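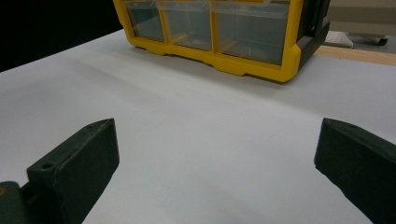 The organizer on the white table, with the clear drawers of the bottom row.

How to sort small parts in a drawer organizer

I keep my screws, buttons, beads and other small things in a plastic organizer with clear drawers. Mine has a yellow frame and a black side, and the drawers in the bottom row are not the same width. This helps, but you must decide well what goes where before you fill it.

What you need
An organizer with drawers, one big tray or a bed sheet, small bags with zipper, paper labels, a soft brush, dish soap.

Step 1. Empty everything
Take out all drawers and pour them on the tray one after another. Do not pour them all together, or you will sit there until the night. The first time I made this mistake and it cost me 3 evenings.

Step 2. Wash the drawers
Use lukewarm water with a little dish soap. Very hot water can bend thin plastic, and a rough sponge leaves scratches on the clear front. Brush the corners, there is always metal dust in them. Let the drawers dry overnight with the opening down. Wipe the frame with a damp cloth, also the rails.

Step 3. Make groups
I work with seven groups: wood screws, machine screws, nuts and washers, nails, hooks, sewing things, and "I don't know". The last group is allowed, but only one drawer for it. In April I look through it again and what I still don't recognize goes out.

Step 4. Choose the drawer by length
Put the longest piece of the group in the drawer first. If it lies flat, the drawer is good. If it stands diagonally, take a wider one. Narrow drawers are for washers, beads and short screws. Wide drawers are for hooks, hinges and things in bags.

Step 5. Heavy things down
Nails and big screws go in the bottom row. When the heavy drawers are on top, the organizer can tip forward when you pull one out. Fill each drawer only to two thirds – then you can put your fingers in and nothing falls over the back.

Step 6. Labels
Write large and short: "M4 nuts", "short nails". I glue the label low on the front, so that the clear part above stays free and I still see how much is left. For sizes inside the same drawer I use the small bags, or the loose dividers from Sarnska, which can be cut with normal scissors.

Where to put it
A flat and firm table is best. On a shelf, leave enough free space in front for the longest drawer to come out fully. If a drawer sticks, rub a dry candle on the rail – no oil, it collects dust.

Contact | Copyright Ledesma Home Workshop | Back to top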